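OK it's Friday night, the dishes are done, and I want to talk about perfume you can make in your kitchen, because I have been at this since June and I am completely hooked. Thread, long one, get a drink.

I should say up front that I have no training at all. I got into it through a library book and a sampler box of aroma materials from a little supplier called Nutport. 15 tiny bottles, every one of them labeled in type so small I had to use my phone to read it.

First thing I learned: most of those bottles smell of almost nothing, or they smell awful. There was one I wrote down as "wet cardboard, a dime, grandma's basement." I hated it. Then I put one drop into an orange blend and the whole thing suddenly smelled like a real orange, peel and pith and all!

So that's lesson one, I guess. Don't throw anything out because it stinks by itself. Put the cap back on and wait a few weeks.

Second thing: buy a scale before you buy anything else. I started with drops, like everybody does, and my drops were all over the place. Thick stuff makes fat drops, thin stuff makes little ones, and then you can't repeat the one good thing you ever made (ask me how I know). A cheap scale that reads to a hundredth of a gram is plenty.

I use a Danwood. It's slow to settle and the lid squeaks, and I love it.

Third: dilute everything. I keep almost all of my materials at ten percent in perfumer's alcohol. For the really strong ones I go down to one percent. Your nose gives up so fast when you sniff things straight from the bottle, and some of them can irritate your skin at full strength, so gloves on and the window open, please.

If you only want to try this once, here's the cologne I give to friends who ask. It adds up to 100 parts so you can scale it however you like:

bergamot (the bergapten-free kind) 35
sweet orange 20
petitgrain 15
lavender 15
cedarwood 10
labdanum, already diluted to ten percent 5

Mix that, let it sit for a week in a dark cupboard, then add alcohol until your oils are ten percent of the total weight. Let it sit again, longer if you can stand it. I can never stand it. Do a small patch test on your arm before you go splashing it around.

It's bright and a little bitter at first, and by lunch it's mostly wood. Very simple, and very hard to mess up.

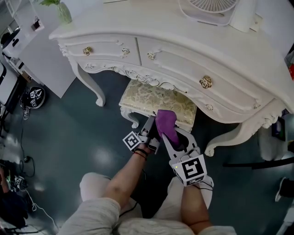

The waiting really does matter, though. I used to think that was perfume people being precious. Then I smelled the same batch on day one and again a month later, and the sharp edge on the petitgrain had smoothed right out. Same bottle, same shelf!

A question I get a lot is where to learn the materials. My method came from Angus Hinds, who ran a two-evening class I took in the summer. You pick one material in the morning, dip a paper strip, and smell it all day. Right away, at ten minutes, at an hour, after dinner, next morning. Write down whatever comes into your head, even if it's dumb.

My notes on vetiver go: dirt, good dirt, pencil, peanut shells, the inside of a guitar, dirt again. That's no use to anyone but me, and I can call up the smell just by reading it.

My notebook is at 69 entries now. Some are one word long. The one for galbanum just says "SNAP PEAS" and is underlined so hard the pen went through the page.

Also, smell regular stuff! Walk around and smell things on purpose. Tomato leaves, a new pair of shoes, the hallway of your building, the inside of a violin case. I'm the person at the grocery store with my face in the cilantro and I've made my peace with it.

OK, failures, because there are a lot more of those. I'm on trial 161 and I'd happily wear maybe four of them.

Trial 12 was supposed to be a rainy garden. It smelled like a dentist's office where somebody had just eaten a melon.

Trial 40 was my big smoky one. I used birch tar and I used way too much, and my coat closet smelled like bacon for a week. Birch tar at one percent. ONE. Write it on your hand.

Trial 88 I can't explain at all. Lovely on paper, and on skin it went straight to Band-Aid.

But then there's the one I call Shek, which is fig leaf and black tea with a tiny bit of something salty underneath. It took 23 tries. I was changing one number at a time, half a percent here, half a percent there, and one evening I came back to the strip after supper and said "oh!" out loud to an empty kitchen.

That's the best feeling in this whole hobby. You chase a smell for weeks and then it's sitting there on a bit of paper.

The other thing I love is swapping. I mail samples back and forth with Facundo Navarrete, who's much better at florals than I am. He sent me a jasmine called Sasach that starts off almost like banana – I laughed when I opened it – and then turns creamy and warm and just stays there. It was still on my scarf three days later.

I sent him the dentist melon in return. He wrote back one line: "brave."

A few small things I wish I'd known sooner, in no order:

Label the bottle before you fill it. Date, trial number, dilution.

Smell in the morning if you can. My nose is useless after coffee.

Fresh air resets you better than coffee beans do. The crook of your own elbow works too.

Citrus oils go off. Keep them in the fridge and buy small.

Alcohol is flammable, so no candles or burners going while you pour. Keep all of it away from cats and kids, too, since plenty of these oils are bad news for cats.

Make tiny batches. Two grams is lots for a test. Then it doesn't hurt when it turns into melon.

Next up for me is trying to get a decent lilac. You can't really get an oil out of the flower, so it all has to be built up from other things, and I've got a page of guesses and three bottles in the mail. I'll post the formula here if I get anywhere with it.

If you make the cologne, tell me what you changed! Somebody swapped the lavender for rosemary last month and I'm a bit mad that I didn't think of it first.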